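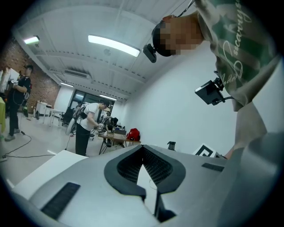 Green and white T-shirt, script lettering across the front.

I kept the books for a small parts distributor called Dellik for 12 years, and the thing I got wrong most often was the cutoff at the end of December.

A customer, Jisanley, would order 200 cases late in the month. We raised the invoice right away, so the sale went into the old year. The truck left our dock on January 8. Under our terms the sale counted when the goods shipped, so the invoice belonged in the new year. It was one invoice for $780 the first time, and I let it go.

Zodwa Mathebula, who did our review, found it by matching invoice dates to bills of lading. She asked for the rest of the December file and found more. We reversed them all and reposted them in January.

After that I kept a plain list of the last shipping number of the year and checked every late invoice against it. Donal Hegarty in sales didn't like it, as his bonus ran on the calendar year. I still have the list in a folder with the Noonan leases.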